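Drokby Gripper Comparison: bimanual case and container handling

README, dataset release 1.2
Last edited August 18, 2023

Summary

This package holds teleoperated recordings made to compare two sets of parallel fingers on a two-arm robot. The task family is opening and closing small latched containers on a table. Both finger sets were run on the same arms, with the same controller settings and the same operator interface. The fingers are the only intended variable. Known departures from that are listed under Known issues.

The comparison was set up to answer a purchasing question: whether the Kernard narrow fingers are good enough on latches and lid edges to replace the Olszewski wide fingers as the default on this station. The data may also be useful for imitation learning, but it was not collected with that in mind and the coverage of object poses is thin.

Contents

episodes/ one folder per episode, with video, joint states and gripper states
calib/ camera intrinsics and head-to-base transforms
labels/ outcome labels and phase boundaries, one CSV per session
configs/ controller and gripper settings as used
tools/ a loader and a script that checks file integrity
CHANGES.txt

There are 300 episodes in total, split evenly between the two finger sets. Episodes that were aborted before either gripper touched an object are not included and are not counted.

Hardware

Two arms, one on each side of the robot body, both ending in a parallel gripper. Gripper cables run outside the arm on both sides. The head camera looks down at the table and is the only camera used for labeling. Wrist video was recorded in the first sessions and then dropped from the release because of frame loss that could not be repaired.

Finger sets:

KN: Kernard narrow. Tapered tip, stiff backing, thin rubber face. Intended for small edges.
OW: Olszewski wide. Blunt tip, full-width rubber face. The previous default on this station.

The finger code is stored in the field finger_set in each episode's meta.json. Do not infer it from the video. The tips are hard to tell apart at the resolution of the head camera when the gripper is pointed at the lens.

Controller

The arms run the Bromiso joint impedance controller in its stock form. Stiffness is the same in all episodes and is recorded in configs/arm.yaml. The gripper is position controlled with a force limit. The limit was set once, with the wide fingers mounted, and left alone after the swap. Since the narrow fingers have a smaller contact face, the pressure at the tip is higher for the same limit. Keep this in mind when comparing slip counts.

Joint states are logged at the controller rate and downsampled on export. Video and joint states share one clock. The remaining offset was checked with a tap test at the start of each session and is stored per session in calib/offset.csv.

Task

The main object is a black hard-shell toolbox with an orange latch and hand tools stored in a molded tray. It starts closed on the table within reach of both arms. A full episode has 6 phases:

1. approach, both arms
2. brace the case with one gripper
3. release the latch with the other
4. raise the lid
5. hold the lid open, then lower it
6. close the latch and retract

The operator chooses which arm braces. The choice is stored as brace_side. Some episodes stop after phase 4 by design and carry the tag open_only. For these, phases 5 and 6 are blank in the labels, not zero.

Secondary containers were placed toward the back of the table and left there between runs. They appear in the background of most episodes. Episodes that use one of them as the target are marked with target_object in the metadata. Background objects were not moved to fixed marks, so their positions drift from session to session and should not be used as references for registration.

Labels

Each phase has one of four outcomes:

ok: completed on the first attempt
retry: completed after at least one release and regrasp
assist: completed after a person touched the object
fail: not completed

Slip is labeled separately, as a count of visible finger movement along the surface while the gripper is closed. The labeler worked from the head video at half speed with the gripper width plotted beside it. A second pass was made over 59 episodes to check consistency. Phase boundaries agreed well. Slip counts did not, mainly on the lid edge, where one gripper often hides the contact point of the other. Treat slip as a coarse signal.

Results in short

Latch release was the phase where the two sets differed most. KN needed fewer retries, and the typical OW failure was the blunt tip riding over the latch without engaging it. On lid raising the order reversed: OW held the edge more reliably once it was under it, while KN tended to pivot when the lid was picked up off center. Bracing showed no difference worth reporting. Per-phase tables are in labels/summary.csv.

The station will keep OW on the bracing side and move to KN on the latch side for the next round. Mixed sets are not covered by this release.

Known issues

- 16 episodes in the second OW session were run with a worn rubber face on the left gripper. They are tagged worn_pad and are excluded from the summary tables. They are kept in the package because the arm data is sound.
- Exposure was left on automatic. The station stands next to a large window, and brightness changes within an episode can be strong. Anyone training on raw pixels should normalize or augment.
- Fast lid motion is blurred in the head video. Lid angle should not be estimated from single frames in phase 4.
- The gripper width signal saturates near full closure on KN. Values under the threshold in configs/gripper.yaml mean closed and nothing finer.
- People near the table are visible in part of the footage. Crop or mask if your use requires it.
- The earlier 1.0 export, made in January, had left and right gripper channels swapped. Release 1.2 corrects this. Discard any copy of 1.0.

Loading

Run tools/check.py on the package root before anything else. It verifies file counts, timestamps and checksums and prints a line for every episode that does not pass. The loader in tools/ returns each episode as a dictionary with the keys video, arm_left, arm_right, grip_left, grip_right and meta. Video is decoded on access. Arm data is in radians, gripper width in meters.

Splits are by session, with no session shared between train and test. Do not reshuffle at the episode level. Table layout within a session is close to constant, and a random split will overstate performance.

Head camera stills 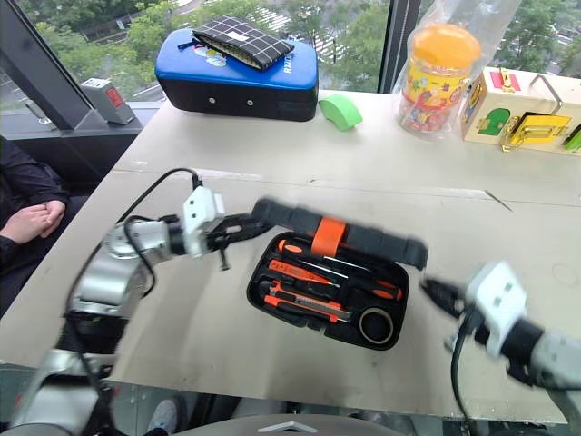
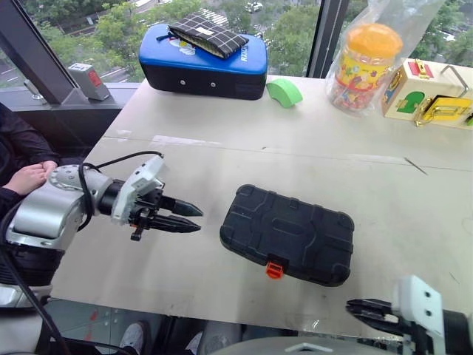 Fig. 1. Toolbox task, head camera view. First still: lid raised, tool tray exposed. Second still: case closed, orange latch facing the camera.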